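Zitel Matte Tabletop, White: Long-Term Review
15 Mar 2019

The Zitel is a replacement top sold without legs. Mine came from Vonivach, item number 2309, and has been in daily use since August on a steel frame I already owned. Weight limit per the spec sheet is up to 18 stone, an odd unit for a seller that lists everything else in inches and pounds.

Delivery. Flat carton, foam corners, no damage. The protective film peels off in one piece if you start from a short side. Starting from a long side tears it, and the leftover strips have to be picked off with a fingernail.

Mounting. There are no pilot holes. The underside is marked with a printed grid that did not line up with my frame, so I ignored it and measured from the edges. Zitel supplies 4 screws. My frame needed more, and I used pan heads from the hardware store. Check the length before driving anything. The supplied screws stop well short of the upper face; mine had to be ground down slightly.

Flatness. Checked with a straightedge along both diagonals on the first day and again last week. No visible gap either time. Deflection under a bench vise at mid-span is noticeable by hand but has not become permanent.

Noise. The top is quieter than the Wunico I used before it. Setting down a mug makes a dull tap. The Wunico rang, particularly near the corners.

Heat. I have not tested a hot pan and will not. A soldering iron stand has left no mark. A mug of coffee left overnight gave a faint ring that came off with dish soap.

Finish. The matte surface is the main reason to buy this top and also the main complaint. Glare is low under overhead lights, and shadows come out soft. It does hold on to grime. Pencil and rubber leave gray smudges that a dry cloth only spreads. Warm water and a drop of soap will lift most of them. Melamine sponges work faster but leave a shiny patch, so keep them off the middle.
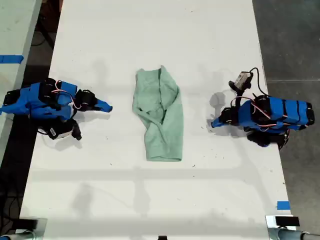 Matte white top with faint gray smudges and small dark specks.

Edges. The banding is tight on three sides. On the fourth there is a slight lip at one corner, enough to catch a sleeve. I sanded it with fine paper. The Grímsdóttir top, which costs more, has a rounded edge and would not need this.

Verdict. Flat, quiet, easy to mount if you own a drill. Buy the gray version if you work with graphite or rubber. I would buy the white again for sewing, packing or paperwork.

Rating: 4 out of 5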